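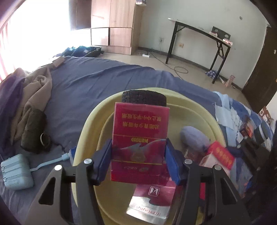

## An open day at Tretness

We got to the Tretness winery in May, a little before 8, and were given coffee and a seat by the old press while the rest of our party found the car park (the sign is behind a hedge, so do go slowly!). Our guide led us down 16 steps to the cellar and let us try the young red straight from the barrel.

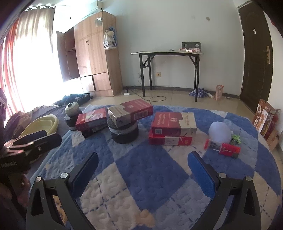
It was sharper than the Plusen we'd had at lunch the day before, but I liked it very much, and so did my husband, who went back for more. The bottling line was stopped for cleaning, sadly. We came home with two bottles of the white and a jar of their grape jelly.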